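Re: [skokurwood-readers] Shelf space and the reading evenings from November

Hello everyone,

Thank you for the long message, which I read twice on the train and once more at home. I quote it here because some of you joined the list after it was sent, and then I answer the points where I have an opinion.

> Dear all,
>
> As you know, the shop in Skokurwood will keep its lending
> shelves through the winter. We now have 483 titles there,
> after the last boxes from the Vimis library sale were
> sorted. The small room at the back can be used for the
> reading evenings again, starting in November, from 6 in
> the evening until the shop closes.
>
> There are three things to decide before then:
>
> 1. Do we continue with one book for everybody, or do we
> go back to two groups?
>
> 2. Should the lending shelves stay in order by language,
> or by author with all languages mixed?
>
> 3. The shop asks if we want to take part in their
> exchange with Gaston, the second-hand bookshop in Skov.
> They would send us a box every two months and we would
> send one back.
>
> Please answer to the list and not to me privately, so
> that all can read it.

On the first question. I was in favour of one book for everybody when we started, and I argued for it quite strongly, so it is a little embarrassing to write this. But I think we should go back to two groups. The last book we read together was a long novel, 1234 pages in the edition that most of us had, and I noticed that the people who read slowly in English (I am one of them) stopped coming after the second evening. They did not complain. When I met two of them later in the bakery, they both told me that they had liked the book but felt ashamed to come with only a third of it read.

My proposal is that one group reads the longer books and meets once a month, and the other takes short stories or essays, where a person can come without having read everything from the beginning. We could still meet all together before the holidays, as we did last year with the poems.

I would also like to ask that we choose the short texts early. Last time the copies came only a few days before the evening, and for somebody who needs a dictionary this is not enough. If a story is in one of our own lending books, maybe the book can stay behind the counter for that month, and each of us can read it in the shop. The armchair near the heater is very suitable for this, although I know that I am not the only one who thinks so.

On the second question I am less sure. It is easier to find something when the shelves are ordered by language, especially for visitors. On the other hand, I found my favourite book of this year only by accident — it was a translation standing in the wrong place, between two detective stories. With mixed shelves this would happen more often. But I remember also the state of the shelves in spring, when there were two systems at the same time and it was impossible to return a book correctly. So whichever order we choose, please let it be the only one, and let us write it on a card that is fixed to the shelf at the height of the eyes.

One practical remark to this. The translations have now a green sticker if they are from a Nordic language and a yellow one if they are from anything else. I understand why it was done like this in the beginning, when we had very few of the others. Today the yellow part is much the larger one, and the colour does not help any more. I can make new labels at home, I have the paper for it. I only need to know which groups you want.

On the third question: yes, please. I know Gaston from the time when I worked in Skov, and I used to go there in my lunch break. It is a narrow shop on two floors, and upstairs there is a whole wall with plays, which we do not have at all. Their prices were fair and the books were clean. What I would like to understand better is how we choose what goes into our box. If we only send the books that we do not want ourselves, then they will do the same, and after one year we will be carrying bad books from one town to the other. I suggest that in every box there are at least some titles which one of us has read and can recommend, with a small note inside the cover. A few lines are enough. I would be very happy to find such a note in a book, also when I do not agree with it.

There is then the matter of who pays the transport. The message does not say it. If it is the shop, we should offer to share it. If it is us, I think the money from the coffee tin would be sufficient for the winter, but somebody should look in the tin first.

Three small things more, which are not on your list:

The lamp in the back room is too weak for reading aloud. I brought my own one last time and can do it again, but I come by bicycle, and in rain it is not practical.

I still have the atlas of rivers which belongs to the shelves. I have not forgotten it. It is too heavy for my bag, so I will bring it when I come by bus.

Could we begin at half past six and not at six? The bus from Vimis arrives at twenty past, and three of us are on it. Every time we come in when the first page is already being read, and the door makes a loud noise. If the others prefer six because of the way home, I will accept it, but then perhaps we could use the first half hour for tea and for returning books.

I will be away for a week and can read messages only in the evening. For the short text group I would like to propose a first collection, but I must first look if the shop can get enough copies. I will write to the list when I have the answer.

With kind regards to all of you, and thank you again for the work with the boxes

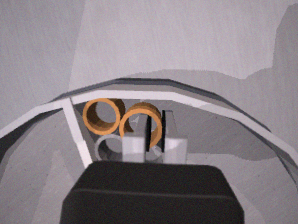

Filed under: Books and reading groups

You receive this message because you are subscribed to the list skokurwood-readers. Replies go to the whole list. To stop receiving messages, send an empty message with the word "unsubscribe" in the subject line.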